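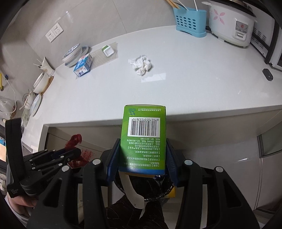

Green medicine box, barcode end showing, with the kitchen counter behind it.

I've put off the kitchen counter for months, so if yours has turned into a parking lot for medicine boxes and milk cartons, pull up a chair! It took me one morning in March, and most of that was reading tiny print on packages.

Start with the medicine. Ours lived by the rice cooker (steam, heat, spills, all the stuff the leaflets warn you about). Get every box into one spot and find the expiration date on each. If you can't read the language on the package, ask someone who can before you decide anything. Don't guess from the color of the box. Leave the pills in their own packaging with the leaflet, and write what it's for on a strip of masking tape. I keep the tape off the barcode and the maker's address, in case I need to look something up later.

Expired things go in a bag for the pharmacy take-back, and everything else goes in a lidded bin on a high closet shelf. Mine is a Bosberg, 30 cm long, and it was a bit too big, to tell the truth. My neighbor Flor Salazar uses an old cookie tin and it works just as well.

Next, the food and trash. Milk goes back in the fridge or gets rinsed and recycled. Crumpled tissues, out! Then look at the dishes. Plates that are dry in the rack go up in the cabinet, and the stack of patterned ones you use for dinner can stay down if you really do use them every night.

Now wipe the whole counter, moving things as you go instead of wiping around them (I am so guilty of this). Unplug the rice cooker first and do the wall behind it too. Shake the woven placemat over the sink.

Last, put back only what you reach for daily. For me that's the rice cooker, the holder with the chopsticks and spoons, and one coaster for a hot bowl. It took me roughly 2 hours with a coffee break, and I still haven't dealt with the drawer under the sink.

Contact: Kausar Rizvi, Wercombe Home Notes | © Wercombe | Back to top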